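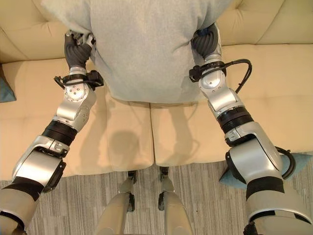
I spent an afternoon in July at the Irus open day over in Ernasen, and wow, what a turnout! The sign-in sheet had 84 names on it when I got there, and I still had to wait 33 minutes for a spot by the sofa, where the Flistent team was showing its two-armed robot on household chores (laundry, mostly, so you can guess why I stayed).

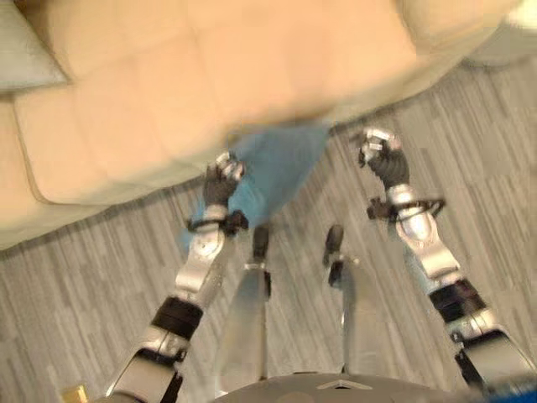
The robot with a blue cloth in one hand at the Flistent demo.

They're doing it again at Higuchi next month, doors open at 5. Entry is free, but only 400 people get in, so go early!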